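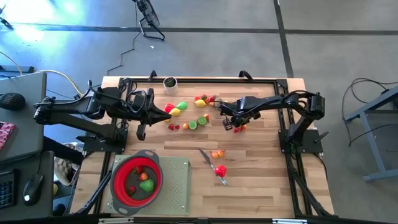

Fadime Çınar wrote in the earlier thread on rate floors that a borrower should read the definitions page of the agreement before disputing a single line of an interest statement, and that most disputes of this kind end there. The present inquiry was opened as a separate topic at the request of the moderators.

Floor on reference rate and interest charged after partial prepayment

Vesell Office Account

Our company holds a floating-rate term loan with a regional lender. Interest is set every three months as the sum of a published reference rate and a fixed margin. The agreement also states that the reference rate "shall be deemed to be no less than 4 percent per annum." When the loan was signed, the published rate stood well above that level and the clause received little attention.

The published rate has since fallen below the floor. Our own schedule used the published rate plus the margin. The lender's statement for the most recent period is higher than our schedule by 2,706 dollars. In the same period we also made a partial prepayment, and the statement shows a separate item of 434 dollars described only as "break amount."

We would be grateful for guidance on the following matters. Is the lender entitled to apply the floor to the reference rate alone and then add the full margin on top? We had understood the floor to apply to the total rate, which has remained well above 4 percent throughout. Second, is it normal for a break amount to be charged on a floating-rate loan? We had assumed that such charges applied only to fixed-rate borrowing. The agreement allows prepayment in multiples of 1,000 dollars and does not mention a prepayment fee in the section on fees.

The statement is payable in December, and our board would prefer that the position be settled before then.

Fadime Çınar

The wording you have quoted applies the floor to the reference rate and not to the total. The words "the reference rate shall be deemed to be no less than" settle the order of the calculation. The lender takes the published rate, replaces it with 4 percent if it is lower, and adds the margin to the result. Had the parties intended a floor on the total, the clause would ordinarily refer to "the rate of interest" or "the aggregate rate," whichever term the agreement uses for the sum of the two parts. I would recommend confirming that "reference rate" is a defined term and that its definition does not already include the margin. This is unusual, but it does occur in older documents that have been amended several times.

It does not follow that the full difference is correct. A difference of 2,706 dollars may come from several sources, and the floor is only one of them. Before accepting it, please recalculate the period in the following way.

Begin with the principal outstanding on the first day of the interest period. Apply the floor rate plus the margin for the days up to the prepayment date. Then apply the same rate to the reduced principal for the remaining days. Use the day count stated in the agreement. Many floating-rate loans in dollars divide by 360 even though the actual number of days is counted, and a schedule that divides by 365 will always produce a smaller figure. If your schedule was prepared in a standard spreadsheet template, this is the first item I would examine.

Also check the date on which the reference rate is read. It is commonly fixed a few business days before the period begins and then holds for the entire period. If the published rate fell below the floor only after that date, the floor would have no effect until the next period, and the lender should have used the higher published rate that applied on the fixing date.

On the second matter, a break amount may be charged on a floating-rate loan if prepayment takes place in the middle of an interest period. The lender is treated as having funded the loan to the end of that period, and the charge is meant to cover the loss on placing the returned money elsewhere for the remaining days. Such a provision is often found under a heading such as "Indemnities" or "Funding Losses," and this may explain why you did not find it among the fees. You are entitled to ask for a certificate showing how the 434 dollars was reached if the agreement provides for one, and most do. A prepayment made on the last day of an interest period would normally attract no break amount at all.

Finally, please look for a clause on disputed amounts. In many agreements the borrower must pay the full sum on the due date and pursue any correction afterward. Withholding part of the payment could be recorded as a default, even where the borrower is later found to be right about the figure.

Enach Ledger Services

We had the same thing and the bank was right. Floors are always on the index. Pay it and ask for the floor to be removed at renewal.

Gronard Finance Desk

The answer given by Fadime Çınar is sound, and we would add two remarks. The statement by the previous poster that floors are always on the index is too broad. We have reviewed agreements in which the floor applied to the total, and the wording must be read in each case.

With regard to the break amount, one further check is worthwhile. Some agreements calculate the loss with the margin included and others exclude it. The difference can be considerable on a short remaining period. Where the text says "excluding the margin," the certificate should show this plainly. Lenders' systems do not always follow the text of an individual agreement, and a polite written request to the agency or loan administration department is generally answered within a few business days – the relationship manager will often not have the calculation at hand.

Vesell Office Account

Thank you for these replies. The definition of the reference rate does not include the margin, and our schedule did divide by 365. We have located a section titled "Funding Losses" and have requested the certificate in writing. Payment will be made in full on the due date while the request is pending.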